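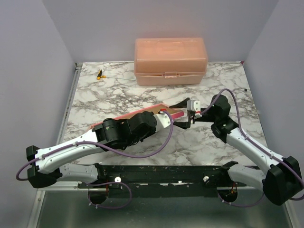

22 May 2020. Third panel for the Ladum stairway, veins again, and again they are too regular. Yesterday I painted all of them from the upper left to the lower right with the same brush and the same pressure, and from two meters it looks like rain on a window. Jahangir Bhuiyan told me to look more at stone and less at my own hand. A white top with gray and black streaks, like the one under the orange box with the handle, is a useful thing to keep in mind. The black does not travel alone there, it has gray with it. In my panels the black was put on the clean white and it stays on top like a hair.

Ground: two coats of the Bartoš white, sanded with 407 between the coats (this is our shelf number of the paper, not the grit, I write it again because I was asked again). The first coat was dry to touch in the morning. The second coat has small bubbles in the lower left corner, probably I stirred too fast. I did not repair it. It will be under the skirting.

Glaze: I mixed the gray from ivory black, a little raw umber and very little blue. In March we used the blue without umber and the client in Brendumness said it was cold like a hospital. With the umber it is warmer, but on the test board it becomes a bit green in the evening under the lamp. To check with daylight tomorrow before I mix the big pot.

Order of work, as I did it today:

1. Thin oil on the whole panel, wiped with a lint-free cloth until it only shines.
2. Soft gray clouds with a crumpled rag. Leave big empty areas. I filled too much on the right half and had to take it off with a clean rag.
3. Badger brush over the clouds, first across and then along.
4. Veins with the sword liner, held at the end of the handle. Turn it between the fingers while pulling, and lift it before you feel ready to lift.
5. Break the vein. With a piece of eraser I removed short parts of it, so the eye must continue the line by itself.

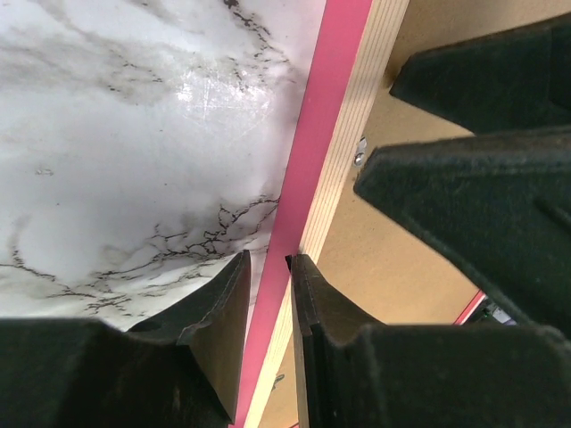
Second attempt, after lunch

I started the dark vein from a thick spot near the top and let it go down in short pieces, not in one line. Much better. The heavy part at the beginning gives it a reason to be thin later. Next to it I left one very weak brown group inside a soft cloud, without any connection to the main vein. Jahangir passed by and said only "leave it" — I left it.

Problem: the retarder. With 20 drops in the cup the glaze was open long enough for the upper half, but the lower half was already pulling when I came with the badger. There are brush marks visible from the side. For the long panels two people should work, one on the clouds and one following with the badger.

Varnish

Not done today. The Stestent satin is finished, only the skin is left in the can. The gloss is too much for a stairway, every wave in the wall will show. Panel 756 stays on the rack, face up, not covered with plastic this time.

To do: order satin, wash the badger with soap (it was only in spirit), ask Ladum if the corner pieces must continue the veins from the flat panel or can have their own.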